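Small Things on the Worktable - A Few Tips from Percy Mosquera

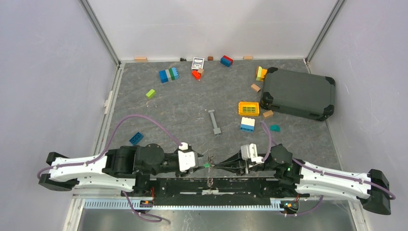 Page 47

A worktable picks up little things the way a coat pocket does, and I've come to think the far edge is the best place for anything you aren't using this minute. A block of wood can lie flat against the back wall, and a boxed deck of cards will sit happily beside it (keep the cards in the box, please - one loose card and the whole deck is spoiled for rummy!).

Tiny bits are another story. I keep mine in a saucer, small metal pieces on one side and everything else on the other, and I empty it every Saturday after coffee.

As for scuffs on a gray top, a soft cloth with a drop of dish soap takes off more than you'd expect. Wipe along the streaks, go over it again with plain water, and dry it well before you put anything back. My own table still has its marks from last December, and I've grown rather fond of them.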